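Speaker notes: What we spent, what we forgot to spend, and what I'd ask for next time

(Slide 1, say hi, thank Maëlle for the intro, check the clicker works before talking)

So I'm the person who fills in the purchase forms. I'm not going to talk about policies or training curves, Kwan-ho has the slot after me and he'll do that far better than I could. I'm going to talk about shopping! If you're planning to start collecting data with hand-held grippers in your own group, I'd like you to leave with a budget that holds up past the second month.

(Slide 2, the original request)

My first request was one page long. It had grippers on it, cameras, and a laptop. I was very proud of it. Ulises read it at his desk and asked me where the tables were. Then he asked about lights, and then about what we were going to pick up, and by the end of that chat I'd gone back to my chair to start over.

The second version came to $3,045 for everything around the grippers, and that's the number I want to spend most of our time on. Grippers have their own line and their own headaches, and I'll get to those.

(Slide 3, leave it up for a bit, let people look) 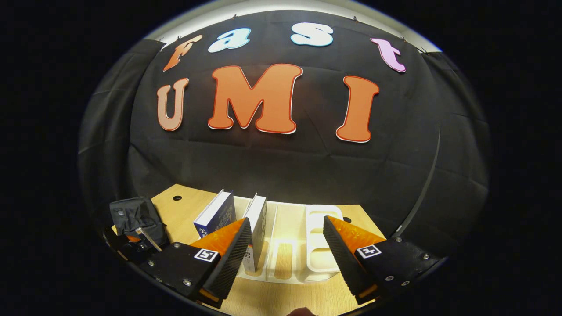

Manipulation Data Group, Tidora Lab

A black cloth, curtains down the sides, a pale wooden tabletop, and a couple of books standing near a white plastic organizer. Nearly all of what you see came out of the "everything around it" money. The cloth and curtains were $232 together, and I'd have put zero for them on that first form. Get a size up from what you think you need. The foam letters we paid for ourselves (UMI is the hand-held gripper approach, for anybody who came in from the other session), so please don't send me a form for letters.

(Pause here, somebody usually asks about the books)

Props! Okay. I set aside $400 for props and I thought that was generous. Books, trays, pouches, all cheap things, but you want variety and you want spares, and you want to be able to buy the same tray again in October. Leen keeps a sheet with the store, the price and the product link for every single thing that goes on a table. Start that sheet on day one. We started ours in February and spent a miserable afternoon hunting for receipts.

(Slide 4, grippers)

Now the fingers. Look at the ribbed pads on the inside of each one, and the square markers on the plates. Treat all of that as stuff you'll reorder. I put $100 a month against pads, screws and reprinted markers, and I'd keep that line even in a quiet month and let it roll over if your finance people allow it. Ours do, after some begging.

We got quotes from Sokov and from Flitusus for the mounting plates. Flitusus was cheaper per piece but wanted a bigger minimum order, and I didn't want a drawer full of plates if the design changed on us. We went with Sokov. The design did change, so I felt pretty good about that one.

(Slide 5, things I'd do differently, don't rush this)

Cables. Buy longer ones than you think, and buy extra.

Lights. Ask for them in the first round. I asked late and Eimear had to move money out of travel to cover it, and she still brings it up.

Storage. Every prop needs a bin, and every bin needs a shelf, and the shelf needs a wall that your building will let you drill into. We're in the MacPherson building, so that was a six-week email thread.

People's time. I left this off completely. Someone has to reset the table between takes, and that's real hours, so put it in.

(Slide 6, the template)

My spreadsheet is linked from the talk page. Change the numbers, they're ours and your prices will be different. The yellow cells are the ones to fill in first. If you find a mistake in the shipping tab, I know, it's on my list.

(Questions. If they ask about buying the arm, send them to Ulises.)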